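Nulum Table Loom
User Guide, Section 6: Warping the Loom and Setting the Tension

Read this section in full before cutting any yarn. The instructions apply to the Nulum and to the wide version sold as the Nulum Buckley. Owners of the older Drondau frame should use the separate leaflet supplied with that loom, as its back beam turns in the opposite direction.

6.1 Before you start

You will need the warp yarn, the threading hook, the warping peg, two clamps, scissors and a roll of heavy paper. Smooth cotton is recommended for a first warp. Wool singles and mohair may be used once the weaver is familiar with the loom.

Clamp the loom to a firm table with the back beam facing the warping peg. The distance from the back beam to the peg sets the length of the warp. Allow for loom waste and take-up in addition to the finished length of the cloth.

CAUTION: Do not clamp across the ratchet wheels. Pressure at this point may bend the pawl.

6.2 Direct warping

1. Place the heddle in the neutral position.
2. Mark the center of the heddle and measure half the weaving width to each side.
3. Tie the end of the yarn to the back apron rod, in line with the first slot.
4. Pull a loop of yarn through the slot with the threading hook and carry it to the peg.
5. Take the yarn around the apron rod and repeat in the next slot. Alternate over and under the rod.
6. Continue to the last mark, cut the yarn and tie it to the rod.

NOTE: Keep the loops at an even tension. They should be straight but should not pull the peg toward the loom.

6.3 Winding on

1. Lift the loops from the peg and cut them at the end.
2. Hold the warp firmly in one hand and turn the back beam with the other.
3. Feed in heavy paper as the beam turns, so that the layers of yarn do not sink into one another.
4. Stop when the ends hang just in front of the heddle.
5. Take one thread from each slot and pass it through the hole beside it.

6.4 Tying on and testing the tension

1. Tie the warp to the front apron rod in small groups, starting at the center and working outward.
2. Engage both pawls and advance the front beam one click at a time.
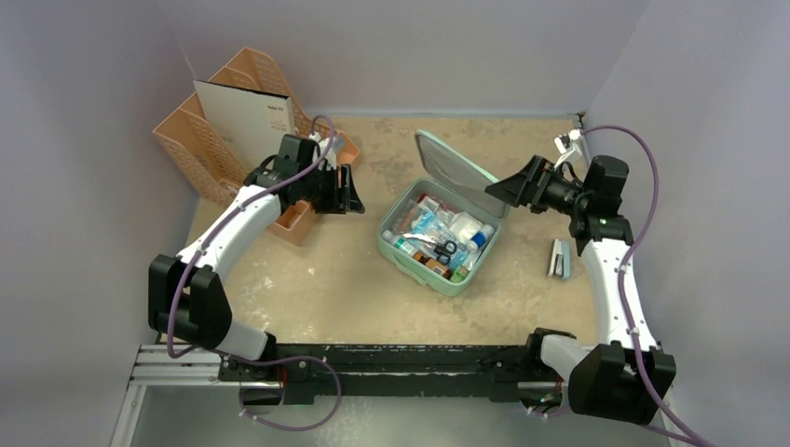 3. Press the warp lightly with a flat palm. Retie any group that feels slack.
4. Raise and lower the heddle. The shed should open cleanly across the full width.

CAUTION: Release the tension by one or two clicks when the loom is left overnight.

6.5 Replacement parts

Heddles, pawls and apron cords are available from Rurirer. Quote part number 187 for the standard pawl. Enquiries about warping should be addressed to Amrit Simard, Customer Support.

Section revised 2024-10-07 by Diarmuid Cronin.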